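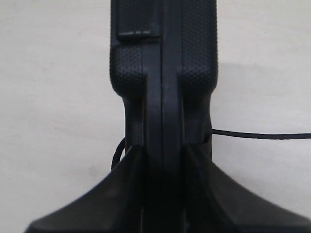
Gripper from the wrist camera, black cable to the right.

April 27, 2018
Entry by Kamala Mudaliar, Skomesar cell

Went through the gripper set-up on the cord task before handing the cell over to Ajith. Finger pads wiped with a dry cloth, no solvent – Dinesh used some in December and the dimples went tacky for a week. Checked the closing position against the sheet. It had drifted, so I homed the jaws and taught it again. Closing force is now at 8 on the dial, was 13, and that was far too much for a thin cord.

The fingertip screws had backed off a little on one side. Nipped up by hand with the short key and marked with paint pen. Valdir wants them looked at every 1,000 cycles and I have put that on the cell sheet.

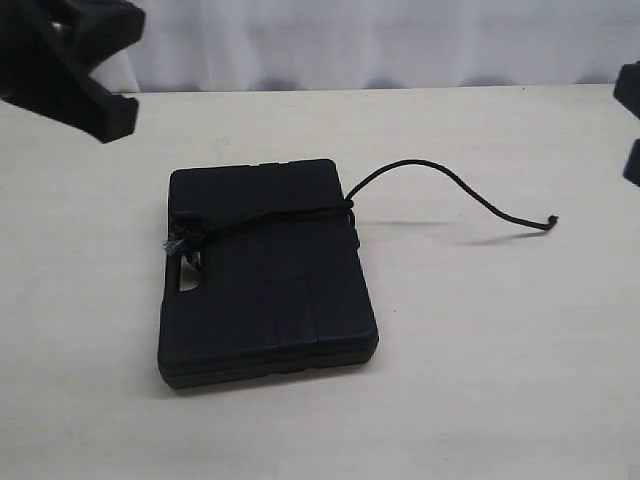

After that I did the slow run at table height. Start high, come down in steps, stop when the tips are clear of the case lid. The old approach point from Steinbach's program is too low for the case we use, so please don't load it again. The new one is saved under Drodel, slot 4.

White curtain stays drawn along the back of the table for all runs. Camera exposure is locked with it like that.

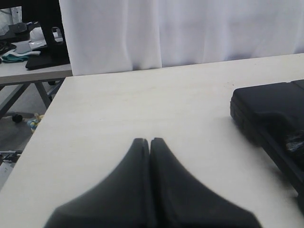
Do the jaws need homing after every power-down?
Only if the closed reading is off when the cell comes back up. Close them on nothing, read the value, and home if it doesn't match the sheet.

Still to do: strain relief on the wrist camera lead, and a second set of pads from stores. Nandini has the order form. 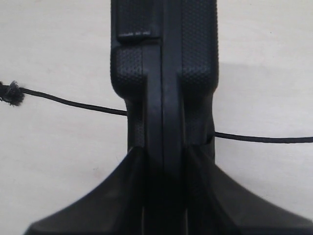
Thin black cord held between the fingers, pads either side.

Recent entries
Skomesar cell – table levelling
Stusodmont controller – fan filter change
Wrist camera – focus and exposure lock
Spare pads and screws, stock list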